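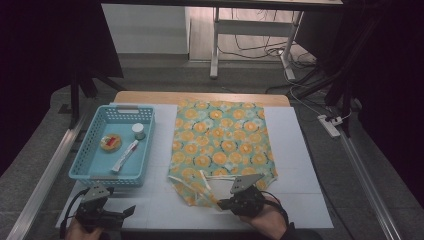
4.2 Things kept in baskets

Figure 3. A basket in use as a category: three small items sharing a light blue plastic container, with a patterned cloth alongside.

Our diary respondents were asked to write down, in their own words, where each small household object lived. We had expected rooms. What we got was containers. Of the 1,020 entries that named a storage place at all, the single most common answer was some version of "in the basket," usually with no hint of which basket, or where the basket itself might be found. When Kirsty Gosling went back to respondents and asked, several were mildly offended. It was the basket. Everyone in the house knew the basket.

Marar's earlier work in Somham treats this kind of answer as a gap in the data, to be filled by a better questionnaire. We tried the better questionnaire. It had 6 extra items on it and produced longer versions of the same reply, along with one drawing. We have therefore come to think that the basket is a perfectly good address, and that the trouble lies with researchers who want a street name.

The contents of these containers are hard to defend on functional grounds. Jars and tubes (Figure 3) turn up together often enough, and a reader might be tempted to call such a group "toiletries" and move on. Respondents did not. Asked to name what the things in a basket had in common, they offered size, color, a shared date of purchase and, in one Skavwood household, "they were all on the stairs." The last of these we coded as spatial, after a discussion that took up most of an afternoon.

Textiles behave differently. Small cloths were listed beside a basket, under it or over it far more often than inside it, and respondents seldom gave them a place of their own. They also attracted longer descriptions than anything else in the diaries. People who could not say what was in a jar would spend four lines on the print of a tea towel – where it was bought, who disliked it, why it was never used on dishes. We suspect that cloth is remembered as a possession and the jar as a supply, although our sample is too small to press the point and the tea towel people were, as a group, very keen.

Two cautions apply. First, the Flurnico households received their diaries in March, when a fair number of them were clearing out cupboards, and an object in transit between cupboard and bin is likely to spend some time in a basket. Second, our codebook allowed only one location per object. Gosling's notes record 250 cases in which two members of the same household gave different answers for the same thing, each with complete confidence. We kept the answer of whoever had filled in the form first, a rule with nothing to recommend it except that it could be applied.

Section 4.3 turns to drawers, about which respondents were much less forthcoming.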